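# Plarkeo 60 Closet Dehumidifier

**Item 1071 - small, quiet, refillable, and uglier than we would like**

The Plarkeo 60 takes the damp out of a closet. It is a box of moisture-absorbing beads with a grille on the front and a small window that goes from orange to green when the beads have had enough. You then carry it to an outlet, plug it in overnight, and it gets over itself. In the morning it goes back in the closet.

We have sold it under three names since we opened, and customers have called it several others. Arne Reuter, who buys for us, would like it known that he asked the maker for a version in a color. He was sent the same one in a different shade of beige.

## What it's for

Old houses, mostly. If your closet backs onto an outside wall, you probably know the smell already: part basement, part library book, with a hint of wool coat. Clothes that were clean when you hung them up in spring come out in November with a personality.

The unit works in enclosed spaces such as closets, wardrobes, trunks, and the cupboard under the stairs where the board games live. It won't dry a basement. It won't dry a bathroom either, although we get a letter every year from somebody who tried. For whole rooms, look at the Zurkora, which has a compressor, a drain hose, and opinions about what time you go to bed.

## Where to put it

Damp air tends to settle in the corners where nothing moves, so give the box a bit of space on each side and keep the grille clear. A shelf is fine. The floor is fine too, provided you don't bury it under shoes. Closets that are packed solid take longer to dry, and a wet towel tossed in there will use up the beads in no time. 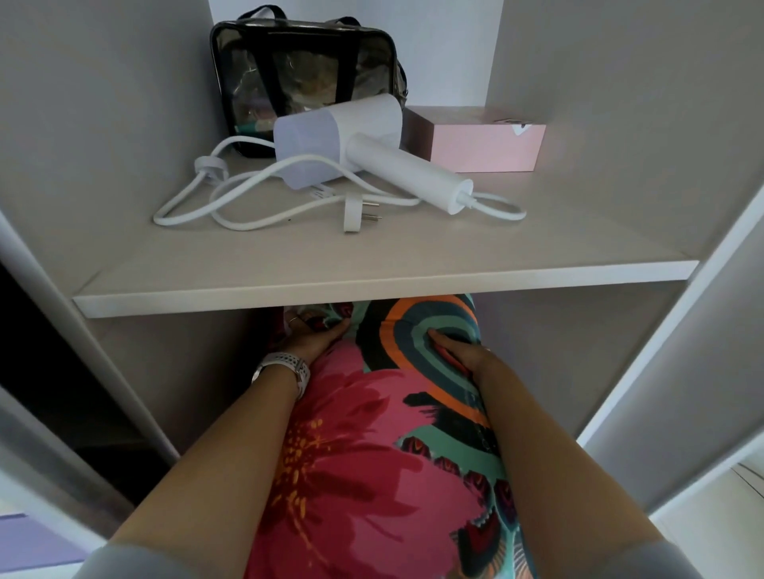
Leave the closet doors shut while it works. We know this sounds obvious. Marlene Kettler answers our phone and has asked us to put it in writing anyway, in bold if possible. **Leave the doors shut.**

Expect the first charge to run out quickly, especially in a closet that hasn't been dealt with in years. After that it settles down. How long each charge lasts depends on the house, the weather, and how much laundry you put away while telling yourself it's dry enough.

## Recharging

1. Take the box out of the closet.
2. Fold out the plug on the back.
3. Plug it in upright, somewhere with moving air. It gets warm.
4. Wait until the window is orange again, usually by breakfast.

Don't recharge it inside the closet. All the water it collected goes straight back where it came from, and you will have paid for the electricity.

## Details

| | |
|---|---|
| Item number | 1071 |
| Weight | 16 ounces |
| Color | Beige |
| Other colors | See above |
| Noise | None |
| Warranty | 4 years |
| In the box | One unit, one hook, one leaflet in very small type |

The hook is for hanging the unit from a closet rod. It holds well, but it was clearly designed by someone with thinner rods than ours. Khải Lại in the workshop bends it open a little with pliers before shipping if you ask in the order notes.

## From customers

"Does what it says. My coats no longer smell like my uncle's boat." - Till Teuber

"Works. Looks like something that fell off a dentist's chair." - Idrisa Kirui

## Returns

Send it back any time in the first 60 days, with the leaflet if you can find it. Please recharge it first, as we'd rather not pay postage on your water.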